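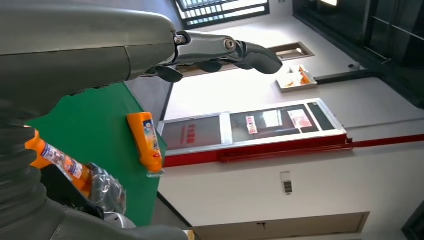

Chapter 8: Showing the Robot What You Mean

I learned to drive a robot arm before I learned to program one, and I still think that's the right way round. My first boss, Gebhard Ruchti, sat me down at a desk with a headset and a pair of gloves, pointed at a bottle and told me to pick it up. I couldn't. I knew perfectly well how to pick up a bottle (I'd been doing it all my life!) and yet my fingers closed too soon, or the wrist went off at some daft angle, and the whole thing took me most of a morning. Since then I've never underestimated bottles. An orange squeeze bottle standing on a green mat asks for a different approach from one lying on its side, even though the two are near enough the same object. You come at the upright one from beside the shoulder. The lying one wants a finger underneath it, and your own hand does that so quickly you'd never think to write it down.

Most of this chapter is about the things you'd never think to write down. We'll look at two ways of getting them into a machine. In the first, you take hold of the arm and move it through the job yourself, which the books call kinaesthetic teaching and everybody I've worked with calls pushing it about. In the second you stay out of reach and steer the arm from somewhere else, with gloves, a joystick, or a smaller copy of the arm on your desk. That's teleoperation. Both leave you with the same sort of thing at the end: a recording of where every joint was, moment by moment, usually with pictures from one or more cameras alongside. One such recording is a demonstration. I'll say "demo" from here on, as it's shorter and I type slowly.

Pushing the arm about is lovely when you have one arm and a simple gripper. You feel the weight of it, you feel when it touches the table, and a beginner can do something useful in ten minutes. With two arms and two hands full of fingers it falls apart, for the plain reason that you've only got two hands yourself. Jonas Hubmann and I once tried doing it between us, one to each arm, shouting numbers. We got a single demo out of an afternoon and it wasn't any good.

So with hands like the ones in this chapter, we steer from a distance. The price is touch. Unless you've paid for gloves that push back, you're judging a grip by eye, and a view from close to the fingers can tell you a great deal about the grip and almost nothing about the rest of the table.

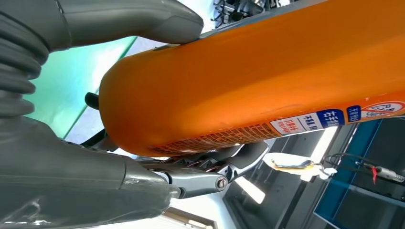

Figure 8.1. Wrist view of a grip on an orange cylinder, with one finger over the top and one curving beneath.

Notice how much of that view is cylinder. If I were steering and had only this to go on, I'd be happy about where my fingers were and worried about everything else. Is the other arm clear? What am I going to knock with the far end when I turn? You need a second camera higher up for questions like those, and you need to get used to flicking your eyes between the two. New operators nearly always stare at one and forget the other. I did it for weeks.

Now, how many demos do you need? Students ask me this first and I always disappoint them. On the Druvirent job we recorded 1,462 and threw out 826 of them. Some had dropped objects in them, which you might expect, but a lot were thrown out because the operator had dithered. A person who hovers over a bottle for several seconds, wondering, has recorded several seconds of hovering, and the robot will learn it faithfully. I've watched an arm wait politely above an object exactly as I'd taught it to.

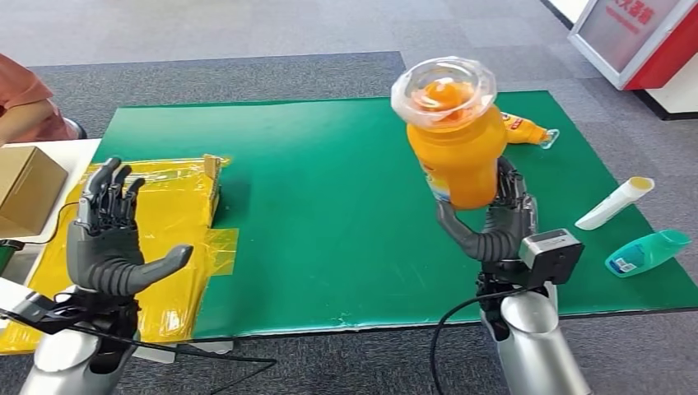
The cure for dithering is to decide on your grip before you start recording. Talk it through out loud if that helps. Which hand goes first, where does the thumb go, where is the free hand going to wait while the other one works? That last one gets forgotten all the time. A hand that isn't doing anything is still in the recording, and if it's parked somewhere different in every demo, you've given the learner something extra to puzzle over for no benefit.

You should vary the objects, though, and where they lie. Keep the manner of the grip steady and let the table change. We'll come back to this in section 8.3 with some actual numbers, and in section 8.4 you'll plan a short recording session of your own, on paper to begin with. Before either of those we need to sort out what exactly gets stored when you press the record button, and how often.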